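Section 4: Setting up the Pristis handheld for traffic duties

Revised 17 November 2019. Replaces the version issued in May.

Read this section before you take a new or repaired handheld out on patrol. It covers charging, pairing the printer, loading the offence list and issuing a test notice. Cancelling a notice is covered in Section 6. Signing for equipment is covered in Section 2.

4.1 What you need

Pristis handheld with wrist strap
Viner charging dock and its power lead
Tamura belt printer with one roll of paper
Your officer number and six-digit PIN
The beat code for your area (Bonside Town, Bonside Riverside or Bonside East)

If any item is missing, stop and speak to the equipment desk. Don't borrow a dock from a vehicle. The vehicle docks give a lower current and the handheld will not finish its first charge.

4.2 First charge

1. Place the Viner dock on a flat surface near a wall socket.
2. Plug the power lead into the back of the dock first, then into the wall.
3. Slide the handheld into the dock, screen facing you, until it clicks.
4. Leave it for seven hours. The battery symbol stops moving when charging is complete.
5. Lift the handheld straight up. Do not tilt it forward, as this bends the contacts.

Note: The handheld gets warm during the first charge. If it is too warm to hold, switch off at the wall and return it with the dock.

Caution: Use only the lead supplied. Several leads in the station have the same plug and a different voltage.

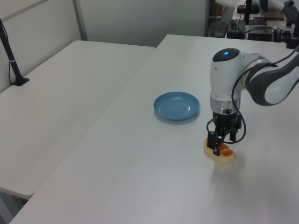
The Viner dock can also be screwed to a desk or shelf, and in shared report rooms this is the better arrangement. Use the two slots in the base and the short screws from the bag. Leave a gap of at least 18 mm behind the dock so that the plug can be removed without unscrewing anything. Before tightening, lift the handheld in and out a few times and watch what the lead does. It should have enough spare length to move freely. A lead pulled tight across the back of a desk will work its way out of the dock, and the handheld will be flat at the start of the shift. Do not staple or tape the lead to the desk.

4.3 Signing on

1. Hold down the side button until the screen lights.
2. Enter your officer number and press Next.
3. Enter your PIN. You have three attempts.
4. Choose your beat code from the list.
5. Check the date and time at the top of the screen. If either is wrong, do not issue any notices. Put the handheld back in the dock and choose Update Clock.

The clock matters more than anything else on this page. A notice showing the wrong time can be challenged and will normally be withdrawn.

4.4 Pairing the printer

1. Open the printer lid and drop in the paper roll with the loose end coming from underneath.
2. Pull out a short length of paper and close the lid.
3. Switch the printer on. It feeds one blank line.
4. On the handheld, choose Settings, then Printer, then Find.
5. Pick the number that matches the label on the bottom of your printer.
6. Press Pair on the handheld, then the feed button on the printer.

If two printers are switched on in the same room, both numbers will appear. Check the label. A notice sent to a colleague's printer is still a live notice and has to be cancelled in the usual way.

4.5 Loading the offence list

The handheld comes with no offences on it. The list is downloaded through the dock and must be loaded before first use, and again whenever the desk announces a change.

1. Put the handheld in the dock and sign on.
2. Choose Lists, then Get Latest.
3. Wait until the screen shows Complete. Do not lift the handheld during this time.
4. Choose Lists, then Show Version. The version should read 7.

Offences are grouped by place first and vehicle second. For a motorcycle ridden over a footbridge, choose Footways and Bridges, then Two-wheeled, Powered. Do not use Obstruction, even if people on foot had to stand aside. Obstruction is for vehicles left standing.

Mopeds and motor scooters come under Two-wheeled, Powered. Pedal cycles have their own group. If you are unsure how to class an electric machine, choose Refer and describe it in the notes box. A supervisor will class it before anything is sent out.

Where there was a passenger, tick Pillion on the second page. This does not create a second notice. It opens an extra box for the passenger's details and one for helmets, and both must be filled in or marked Not Known.

4.6 Test notice

Always issue one test notice before your first patrol with a new handheld.

1. From the main screen choose New, then Test.
2. Enter TEST 1 as the registration number.
3. Choose any offence.
4. Take one photograph of a blank sheet of paper.
5. Press Print.
6. Check that the word TEST is printed across the top and that your officer number is correct.
7. Write the handheld's number on the slip and hand it in at the desk.

If the print is faint, the roll is probably in upside down. Take it out, turn it over and print again from Recent.

Caution: Never use a real registration number for a test. Test records are kept with the others and can be found in a search.

4.7 Memory and end of shift

The handheld holds 2,065 records, including photographs. It will not reach this figure in normal use, but it can do so if records are not sent. Return the handheld to a dock at the end of every shift. Sending starts by itself and the screen shows Sent when it has finished. Records stay on the handheld until the following sign-on and are then removed.

If the screen shows Held in place of Sent, one or more records have a box left empty. Choose Recent, open each record marked with a cross, fill in the missing box and press Save. The handheld tries again straight away.

Do not hand over a handheld showing Held to the next officer. They cannot open your records and you cannot open them from another device.

4.8 Rain and cold

The handheld can be used in rain. The printer should be kept under a coat or in its pouch, with the lid closed, until you are ready to print. Dry the handheld with a soft cloth before docking it, paying attention to the contacts on the base. In freezing weather the battery runs down faster, so carry the handheld in an inside pocket between stops.

Faults that are not covered above should be reported on the yellow form kept at the equipment desk. Give the handheld's number, the message on the screen and the time it appeared.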